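Gripper Comparison Working Group
Minutes of the meeting held 12th June, Lilside, small meeting room

1. Minutes of the last meeting
Approved, after the word "promising" was struck from item 4.

2. Prukton and Leblanc grippers, simulated trials
The May batch is finished: 305 grasp attempts per gripper, same arm, same controller, same start poses. The Prukton dropped or missed 108. The Leblanc figure is lower, but the Leblanc was run with the newer contact settings, so the group declined to be impressed. Both will be rerun on the same settings before anyone makes a chart.

It was asked whether the wrist view is any use at close range. Opinions were held. The group looked at one view for several minutes, longer than the item was scheduled for.

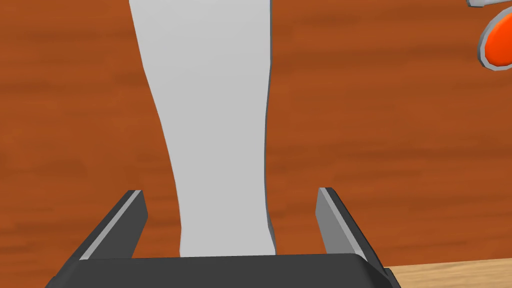 Finger clearance was the main point of disagreement. The controller team wants the approach slowed down over the last stretch; the hardware side feels it is slow enough to grow moss. With the jaws open on both sides of the tall gray object, there is table visible left and right, but the base of the object is hidden behind the gripper body, and the vision team does not like guessing where the bottom of a thing is. A second, fixed camera was proposed. The object also narrows partway down, so grip height will now be logged - it was agreed that this should have been happening already.

3. Tradon controller
The trial license has 2 weeks left. Installation took over five of the original weeks. The group noted this without comment, then commented at length.

4. Actions
- Rerun both grippers on matched contact settings (simulation team)
- Add grip height to the log (controller team)
- Cost a fixed side camera (vision team)
- Ask Tradon for an extension, politely (hardware team)

5. Any other business
None that could be minuted.

Recent items
Minutes, May meeting
Leblanc finger pad wear notes
Tradon controller: install log, part 5
Lilside bench booking rules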